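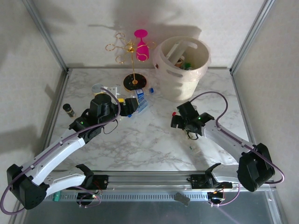 Benvinda Barros
Sorry, still not sold on lining the bucket. The bag slides down the first time anything heavy goes in.

tandport307
Fold it further over the rim. Mine's a Delari liner, $3 a roll, and it stays put.

Benvinda Barros
Mine didn't — and I'd folded plenty. Why not just rinse the bucket?

gumleaf_10
Because tape sticks to the bottom and you're scraping it off till June.

Benvinda Barros
Bit of hot water fixes that, mate. Seems a waste of plastic to me.

tandport307
Suit yourself. I'm keeping the liners.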